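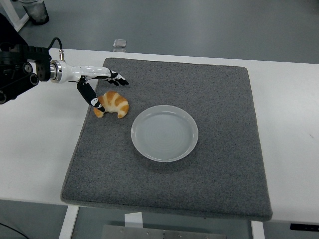 Why does my Skidia straightener switch itself off after a few minutes?
Most often the auto shut-off has been left on the short setting. Hold the temp button till the light blinks twice, then let go.

Ticket 284, Skidia hair straightener, opened by Aba Fiadzo
Status: waiting on customer

Mon 9.40 - cuts out mid style, plates set to 164. Second one shes had. Bought with the Gradasus heat spray.
9.55 - asked her to try another socket, no extension lead. Same.
10.20 - short setting was on. Changed it. Ran longer, still cut out.
11.05 - flex gets warm by the swivel. Told her stop using it, unplug.
11.30 - asked for photo of the rating label and recipt. Label only so far.
14.10 - spray residue on plates, cleaned off cold with damp cloth. Not the cause imo, swivel more likely.

Replacement OK if reciept turns up. No refund on the spray, seperate order.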